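Prusedix 고객지원 게시판
문의 번호 2133
분류: 레이싱 시뮬레이터 / 랩타임 기록 / 텔레메트리
상태: 해결됨
접수일: 10/21/21

제목: Purkside 서킷에서 섹터 3 기록이 빠지고 랩이 무효 처리됩니다

문의 내용

안녕하세요. 늘 게시판에서 도움만 받다가 처음으로 직접 글을 올려 봅니다. 글이 좀 길어질 것 같은데 미리 양해 부탁드려요. 나이 들어 시작한 취미라 용어가 틀린 부분도 있을 거예요.

저는 8월부터 Prusedix로 온라인 내구 레이스 연습을 하고 있습니다. 실력은 한참 모자라지만 퇴근하고 한두 시간씩 도는 게 하루의 낙이에요. 주로 타는 차는 Galli GT이고, 서킷은 거의 Purkside만 돕니다. 어릴 때 아버지와 텔레비전으로 보던 경기장과 분위기가 비슷해서 그런지 이상하게 정이 가더라고요. 마지막 긴 우코너를 돌아 메인 직선으로 나올 때 그 느낌이 참 좋습니다.

그런데 얼마 전 업데이트 이후로 섹터 3 기록이 자꾸 빈칸으로 나옵니다. 섹터 1과 섹터 2는 멀쩡하게 찍히는데, 결승선을 통과하면 랩타임이 잠깐 보였다가 회색으로 바뀌면서 "무효 랩" 표시가 뜹니다. 트랙 밖으로 나간 적도 없고 벌점도 없습니다. 처음에는 제가 마지막 코너 연석을 너무 많이 밟나 싶어서 일부러 안쪽으로 천천히 돌아 보기도 했는데 결과가 같았어요.

지금까지 해 본 것들을 적어 둡니다.

게임 재시작: 변화 없음
컴퓨터 재부팅: 변화 없음
설치 파일 검사: 손상된 파일 없음으로 나옴
Galli GT 대신 기본 차량으로 주행: 똑같이 섹터 3이 빈칸
다른 서킷에서 주행: 정상 기록됨
날씨를 맑음으로 고정: 변화 없음
혼자 연습 주행과 온라인 세션 비교: 둘 다 발생

열 바퀴를 돌면 열 바퀴가 다 그런 건 아니고, 가끔 한 바퀴씩은 정상으로 남습니다. 그래서 더 헷갈려요. 클럽 내구전 예선이 곧 있는데 유효 랩이 없으면 맨 뒤에서 출발해야 해서 마음이 급합니다. 제 실력이면 어차피 뒤쪽이긴 하지만요! 기록 화면의 오류 코드는 663입니다. 바쁘실 텐데 꼭 한번 봐 주세요.

지원팀 답변 1

안녕하세요, Prusedix 지원팀입니다. 길게 적어 주셔서 저희는 오히려 감사합니다. 이미 시험해 보신 내용을 이렇게 정리해 주시면 저희가 같은 걸 다시 여쭤보지 않아도 되거든요.

오류 코드 663은 계측 지점을 통과한 시각과 차량 위치 기록이 서로 맞지 않을 때 나옵니다. 운전을 잘못하셔서 나오는 코드는 아니니 그 부분은 마음 놓으셔도 됩니다. 다른 서킷에서 정상이라면 Purkside 트랙 데이터나, 주행 기록을 읽어 가는 외부 프로그램을 먼저 의심하게 됩니다.

번거로우시겠지만 아래 두 가지를 알려 주시겠어요?

1. 텔레메트리 프로그램이나 계기판 앱을 함께 쓰고 계신지, 쓰신다면 이름과 전송 주기 설정값
2. 설정 > 콘텐츠 > 트랙에서 보이는 Purkside의 데이터 버전

재현된 세션의 로그 파일도 첨부해 주시면 훨씬 빨리 찾을 수 있습니다. 파일은 문서 폴더의 Prusedix 아래 logs에 있습니다.

문의자 추가 답변

빠른 답변 정말 감사합니다. 저녁 먹고 바로 확인해 봤어요.

계기판 앱은 Plullico를 쓰고 있습니다. 태블릿에 띄워 놓고 타이어 온도와 연료량을 보는 용도예요. 전송 주기는 제가 만진 기억이 없는데 들어가 보니 가장 빠른 값으로 되어 있더라고요. 트랙 데이터 버전은 54라고 나옵니다. 이게 최신인지는 잘 모르겠습니다.

말씀 듣고 Plullico를 끈 채로 몇 바퀴 돌아 봤더니 정상 랩이 훨씬 자주 나왔습니다. 그래도 완전히 없어지지는 않았어요. 끄고 돌 때와 켜고 돌 때 로그를 따로 첨부합니다.

지원팀 답변 2

로그 두 개 모두 잘 받았습니다. 나눠서 보내 주신 덕분에 원인을 찾았습니다. 두 가지가 겹쳐 있었네요.

첫째, Purkside 트랙 데이터 54 버전에서 마지막 계측선의 폭이 실제 노면보다 좁게 들어가 있습니다. 마지막 코너를 크게 돌아 바깥쪽으로 붙어서 나오면 차가 계측선을 비껴가고, 섹터 3이 빈칸으로 남습니다. 가끔 정상으로 찍힌 랩은 직선 가운데로 들어오신 랩이었습니다.

둘째, Plullico가 가장 빠른 주기로 데이터를 요청할 때 결승선 부근에서 위치 기록이 한 번씩 밀립니다. 이쪽은 전송 주기를 낮추면 나아집니다.
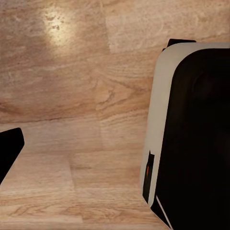 트랙 데이터는 수정본이 이미 올라가 있는데, 자동 업데이트가 꺼진 계정에는 내려가지 않습니다. 순서대로 진행해 주세요.

1. 게임과 Plullico를 모두 종료합니다.
2. 런처에서 콘텐츠 관리로 들어가 Purkside를 삭제합니다. 개인 기록과 차량 세팅은 따로 저장되어 있어 지워지지 않습니다.
3. Purkside를 다시 내려받습니다.
4. Plullico의 전송 주기를 10으로 바꾸고 저장합니다.
5. 게임을 먼저 켜고, 피트에 들어간 다음 Plullico를 연결합니다.

이전에 무효 처리된 랩은 안타깝게도 되살릴 수 없습니다. 그동안 좋은 기록도 있으셨을 텐데 죄송합니다.

문의자 최종 답변

됐습니다! 알려 주신 순서대로 하고 저녁 내내 돌았는데 섹터 3이 한 번도 안 빠졌어요. 바깥쪽으로 바짝 붙어서 나와도 기록이 잘 남습니다. 그동안 괜히 마지막 코너를 겁내면서 안쪽으로만 돌고 있었네요. 이제 다시 넓게 돌려니 손이 어색합니다.

한 가지만 더 여쭤볼게요. Plullico 주기를 낮추니 태블릿의 속도 표시가 조금 뚝뚝 끊겨 보이는데, 이건 그냥 두어도 괜찮을까요? 급한 건 아니니 천천히 답 주셔도 됩니다.

지원팀 답변 3

잘 해결되어 정말 다행입니다. 속도 표시가 끊겨 보이는 것은 화면에만 해당하고 주행이나 랩 기록에는 영향이 없습니다. 신경 쓰이시면 Plullico 화면 설정에서 "부드럽게 표시"를 켜 보세요. 전송 주기는 그대로 두시고요.

이 문의는 해결됨으로 바꿔 두겠습니다. 같은 증상이 다시 보이면 새 글을 쓰지 마시고 여기에 이어서 남겨 주세요. 예선 잘 치르시길 바랍니다.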